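**Re: Metgate parcel lockers, anyone else giving up on them?**

**venter_row**
Third time since August that my parcel went to the Metgate lockers when I paid for home delivery. It's a 38 minute walk there and back. Has anybody got them to stop?

**gcoetzee**
You have to switch it off in the account settings, under delivery fallback. It's on by default. Mine has come to the door ever since.
Gert Coetzee

**venter_row**
Did that in August. Still goes to the locker.

**pollard16**
I'd rather have the locker. My building has 16 units and one shelf in the lobby. Things left on that shelf walk off. Two of mine did last winter.

**mossy_k**
Same building type, opposite opinion. The lockers on Virkwood Road are full by noon and then they send it back to the depot. At least with the lobby I have a chance.

**pollard16**
Full by noon? I go at 6 pm and half the doors are free.

**mossy_k**
Maybe the small doors. Try getting anything bigger than a shoebox in there.

**gcoetzee**
The size limit is printed on the side of the locker. If the seller lists the box wrong it gets bumped. That's on the seller and you can ask them for the shipping back. I got mine refunded by Resen, took 2 emails.

**lindqv**
Switched to pickup at the hardware store counter. They hold it 16 days and a person hands it to you. No complaints so far. Opened the latest one at home last night. 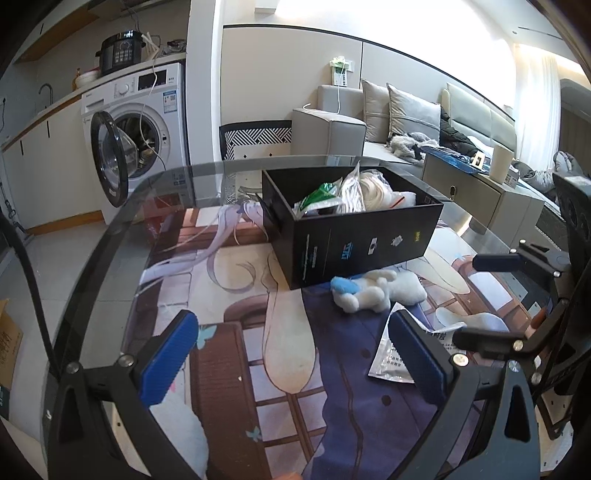 *Box open on the glass table, anime mat underneath*

**venter_row**
Which hardware store? The one by the bus stop?

**lindqv**
Yes. Bring ID, they do check.

**mossy_k**
They close at 5 though. No use to me.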